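Kivutau Automation Notes
January 2022

We rewrote our house rules for gripper cells over the winter. People keep asking for them, so I'm putting the main ones in a thread. They're meant for small test cells with an arm, a cabinet and everyday objects, so don't lift them straight into a factory.

First rule. The person who starts the arm is the person who walked round the cell. If you hand over, the next person does their own walk. We used to let one check cover the whole morning and it caused arguments about who had looked at what.

Second rule. Doors and lids have a written start position. "Open" isn't good enough. Ours now says open to the stop, or closed on the catch, and nothing in between unless the task sheet gives an angle. Half-open doors were behind a lot of our repeat runs in September.

If a door is part of the task, the sheet also says which side of it the gripper is allowed to be on. That one line took us ages to agree.

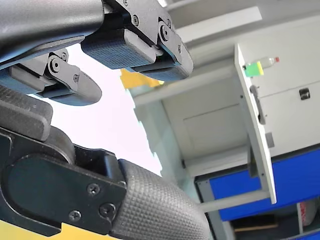 Third rule is about fasteners. Every screw on the fingers and the mounting plates gets looked at before the first run and again after any contact you didn't plan. Look first, then put a driver on it. Don't nip things up by feel and walk away. If it moved, write it down, even if it only moved a bit.

We had 63 entries in the fastener log last year. I'd been expecting fewer. A good share were the same few screws near the pivots, and those are now on a shorter interval.

Finger pads. Ours have a textured face and the texture is what you're relying on, so the rule is simple: if you wouldn't be happy to photograph the pad and send it to the customer, change it. Change both pads at once. A new pad facing an old one gives you grip results you can't compare with anything.

Someone at Foststead asked why we don't set a wear limit in millimetres. We tried. Everyone measured from a different place.

Fourth rule, and the one I get the most replies about. Tape is allowed on an arm, but it has to be logged as a temporary fix, with a date to come off. It stays clear of joints and it must not cover a label or a fastener. When an edge starts to lift you replace it or take it off. You don't press it back down with your thumb.

I know some places ban tape outright. Kendau do, and their cells look very smart. We found that a ban just meant tape with no log entry, so we went the other way.
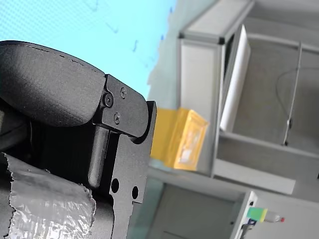

Silver tape round the arm, small objects by the cabinet.

Objects next. Each one used in a run is on the task sheet by plain name and colour: "sponge, green and yellow", "small clear bottle, red cap". Anything that isn't on the sheet comes out of reach before you start. If you can't move it, add it to the sheet.

Bottles are listed as full, part full or empty, and the cap is checked by hand. A bottle that leaks over a gripper is an afternoon gone.

We also stopped swapping in "near enough" objects. Same type, same size, or the run gets a new number. Yes, this means keeping spares of very boring things.

Cables. Anything hanging inside the enclosure is either tied back or marked on the drawing as a keep-out area. A slow arm can still pull a cable out of its fitting, so the rule doesn't change with speed.

Stopping. Any person in the room can stop a run and doesn't have to explain at the time. The reason goes in the log afterwards in one sentence. We had more than 99 of these last year and I'm fine with that number. I'd worry about a log with none in it.

After a stop there are 2 people on the restart, one at the panel and one watching the cell. Before that, 4 things get checked: doors, fasteners, objects, cables. Same order every time – it's on a card next to the panel.

Things we haven't settled yet. How long a run record should be kept. Whether visitors do the walk-round with us or stand back. What to do about light from windows, which changes through the day and upsets comparisons between morning and afternoon runs. For now we write down the time and whether the blinds were up.

Sánchez have a decent template for the run record, much shorter than ours, and I've been pinching bits of it. Ours will come down to one page when I get round to it.

If your site does tape or pad changes differently, reply with the wording you use. The wording is the part I'm after.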